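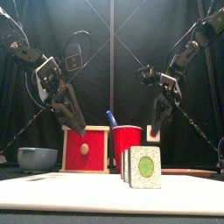
Both arms over the table, left gripper at the red box.

I lost most of March to a fault on the left arm, and I want to write it down while I still remember the order of things.

The job is tidying a small set of objects. The left arm handles the box, the bowl and the cup, the right arm takes the blocks. It had been fine for weeks. Then one evening the left gripper came down 11 mm too far to the right and pushed on the edge of the box until the shoulder motor tripped on overcurrent. The arm went limp and dropped. The fingers hit the table hard enough to bend one of them. My hand was well clear, but I had been reaching in to straighten a block less than a minute earlier.

I blamed the wrist camera first. I redid the calibration twice, and each time the error went away and then came back after 200 cycles or so of my patience. Catrin Nicholas, who I used to work with in Tombridge, looked over the logs and asked why the joint two reading jumped only when the elbow was nearly straight. I had not plotted it against elbow angle. Once I did, the jump was in the same place every time.

It was the encoder cable. I had tied it too tightly at the bracket last fall, and with the arm stretched out it pulled on the connector. One pin was making poor contact. The controller read a bad value, believed it, and corrected for a position the arm was not in. Recalibrating seemed to help since I unplugged and reseated everything each time I did it.

I bought a new cable from a shop in Sivville, left more slack in it, and moved the tie down one link. I also changed three settings I should have changed at the start:

The controller now stops if a joint reading jumps more than two degrees in one step.
Current limit on the left shoulder is down to 18 percent over normal load.
On a trip, the arm holds position for five seconds before it releases.

The last one needs care - holding is wrong if something is caught in the gripper, so the stop button still cuts power right away. I moved that button to the front of the bench.

I have run 2000 cycles with the new cable and no trips. The bent finger is still in a drawer. I checked the right arm's cable too and it was tied the same way, so that one gets redone next.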